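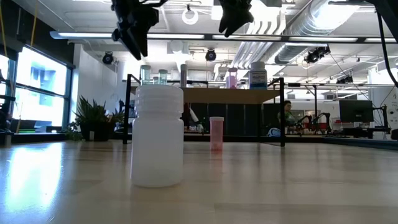

Ticket 354: wide-mouth bottle weeping at the cap
Opened by: Mathias Oberholzer
Room: long room, Rokum
Opened: 25 November 2023
Status: closed (see the end, it took me a while)

Okay, so this started as a complaint about a sticky table and I'm going to write the whole thing down, mostly so I don't do it all over again in May when we restock.

What I noticed first was a ring. I put my sleeve in it, which is how I notice most things. It was on the pale table, the one that picks up all the light from the windows, and you really can't see a clear puddle on that top unless you get your head down level with it. The ring was soap concentrate, and it was exactly the size of the bottom of the big white bottle with the ribbed screw cap. We use that one for the refill concentrate that Ammann sends over from Fikthorpe. I wiped it up, grumbled a bit, tightened the cap and went home.

Next morning there was a ring again. Smaller, but there.

First thing I tried: tightening it harder. I know, I know. The ribs on those caps give you a great grip and I really leaned into it. Put the bottle down on a folded paper towel and left it. By lunch the towel had a damp edge. If anything it was worse, and I'd now made the cap so tight that Ursina had to run it under warm water to get it off again (sorry, Ursina).

Second thing: I decided it was the bottle. A crack, I thought, somewhere near the base where you'd never spot it. The nice part about those milky walls is that the light comes right through them, so I emptied it, rinsed it, and held it up to the window and turned it very slowly for what felt like most of the morning. Nothing. Then I filled it with plain water with a drop of food color in it, dried the outside properly, and stood it upright on a fresh towel with the cap sitting on loose. Dry towel that evening. Dry towel the next morning too! So it wasn't the bottle, and I'd spent a day being suspicious of a perfectly good bottle.

Third thing: same water, cap done up, bottle lying on its side in the sink. Drip. Drip. Drip. All of it coming from one spot on the thread, and always the same spot, even when I rolled the bottle over a little. That was the first time I felt I was getting anywhere.

I also wanted a number, so I wouldn't be going on towels alone. Filled with concentrate and capped, it weighed 810 grams on the kitchen scale. I left it on its side overnight in a tray and weighed it again after wiping it down, and it had lost 7 grams. That doesn't sound like much until it's on your sleeve.

So then it was all about the cap. I took it to the good light and looked inside, and there's supposed to be a thin foam disk up in there. There was a disk. But it was creased! It had a fold right across one side, like the corner of a page, and when I lined up the cap the fold sat exactly where the drip was. My best guess is that somebody pried it up to wash under it (could have been me) and it went back in crooked, and then every time the cap got cranked down the crease got pressed in a little deeper. So all my muscle work on day one was making it worse.

I wrote to Ammann and asked for a spare liner. Liesl Prantl answered the same afternoon, which I did not expect, and said they don't sell the liners by themselves but the cap is a stock part, number 468, and she'd put two in an envelope. She also asked if we store the bottles upright. I said yes. She said good, then how was it weeping upright? Which, fair question, and I had no answer.

The answer came from watching people use it. Everybody who pours from that bottle fills the little pink pot with the flat white rim, the one that lives on the same table. That's the measure for one bucket. You pour, you set the bottle down, you put the cap on. And the last bit of concentrate runs down the outside of the neck, sits in the thread, and then gets squeezed out past the fold when the cap goes on. It creeps down the side and makes a ring. So I had two problems sharing one puddle: a bad liner, and a neck that never got wiped.

While I was waiting for the envelope I moved the concentrate into a spare Sonamlow bottle I had at home. Terrible idea. Narrow neck, glugs when you pour, and the pink pot overflowed every single time. Ivars said it was like trying to fill a thimble from a watering can. It lasted two days and then I brought the white bottle back and stood it in a saucer.

The new caps arrived. Fitted one, repeated the sideways test overnight in the same tray. Tray dry, scale back at 810 grams in the morning, exactly where it started. I did it a second night just to enjoy it.

What I'd like people to do from now on:

Wipe the neck after pouring. There's a cloth on the hook now.
Do the cap up until it stops, and stop there. No leaning.
Leave the foam disk where it is when you wash the cap. Warm water and a shake is fine.
Rinse the pink pot too, please, it gets a skin on it if it sits.

I did go along the back shelf while I was at it and ran a finger under everything up there, the clear jars, the tall gray bottle, the pink one, the big white one with the blue label. All dry underneath. The blue label one could use a wipe around the shoulder, but that was dust.

One thing I haven't solved: there's still a dull patch on the table where the first ring sat, I think from before I noticed it. It only shows when the sun is low. I've tried a damp cloth and a dry cloth and a very small amount of furniture wax, and the wax made a shiny ring around the dull ring, so now there are sort of two. If anybody knows about light wood tops, please write underneath.

The second new cap is in the drawer with the tape. Closing this one.

Filed under: Fixes and Fiddles / Bottles, lids and things that drip

Comments (4)

Ursina Gruber
I forgive you for the cap but my hand doesn't. For the table, try the same wax very thin over the whole top instead of just the patch, then buff it the next day. It worked on my mother's sideboard. Test underneath first!

Ivars Kalniņš
I stand by the thimble remark. Also I'm fairly sure it was me who pulled the disk out. It looked grubby. Sorry.

Abdul-Rahman Zakaria
We had the same weeping on a smaller bottle and our liner looked perfectly flat, so check the rim of the bottle as well. Ours had a tiny nick in it that you could only feel with a fingernail. Did you check yours?

Mathias Oberholzer
Just ran a nail around it, smooth all the way. Ursina, waxing the whole top this weekend, so please nobody put a mug down. Ivars, I had already blamed myself in writing, so you got off lightly.

Rokum long room notes | Contact the desk | Text may be copied with a mention | Back to top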